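Candela Villalobos talks about dumplings the way other people talk about their first car. I caught her at Plokside on a slow afternoon, flour up to both elbows, and she had me folding before I'd even taken my coat off!

"My grandmother never measured a thing," she told me. "So when I finally wrote the recipe down, it took me 4 tries to get the dough right. The first one was like chewing a belt."

The secret, she says, is sour cream in the dough and a good long rest under a towel (two hours, and no peeking). The filling is just potato, farmer cheese and onions cooked until they're nearly jam. I ate six standing up.

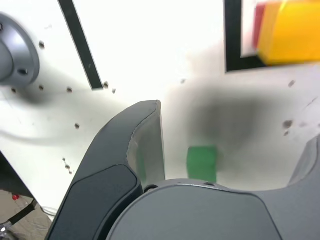
Her business partner, Hendrik Vermeulen, handles the sauces, and he has strong feelings about butter. "Brown it further than you think you should," he said. "Then put in the dill and get it off the heat."

They sold some 598 plates at the street fair in July, and Candela still laughs about running out of onions before lunch. A mushroom version is up next, plus a sweet one with sour cherries that I'm already dreaming about.

I asked if she ever gets tired of them. "Of folding, yes," she said. "Of eating? I had them for breakfast."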